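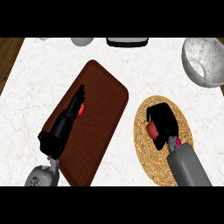 According to Sernell, last year's release was hard to reuse, as the task text and the episode files were numbered differently. The numbering now matches throughout.

Preltden Kitchen Set, student release

Simulated two-arm kitchen episodes recorded by the Rusgate robotics club for its spring project. All scenes are rendered; there are no real-world recordings in this release.

Contents
Episodes: 3,945
Scene layouts: 179
Held-out episodes: 245, listed in heldout.txt
Task families: 4 (pick, place, hand over, sort)

Objects are food items and kitchenware on a worktop, among them tomatoes, peppers, bowls, boards and mats. Object positions are drawn again for each episode.

Format
One folder per episode, holding the video, joint positions for both arms, gripper states and a one-line task text. Left arm values come first. Angles are in radians.

Known problems
Grippers often hide small items from the overhead view - use the object poses for scoring.
Hand over episodes are under-represented.
Contact forces were not logged.

Use
Free for teaching and coursework. Entries to the Tsang Cup may train on everything except the held-out list.

Corrections go to the club's issue tracker, with the episode number in the title.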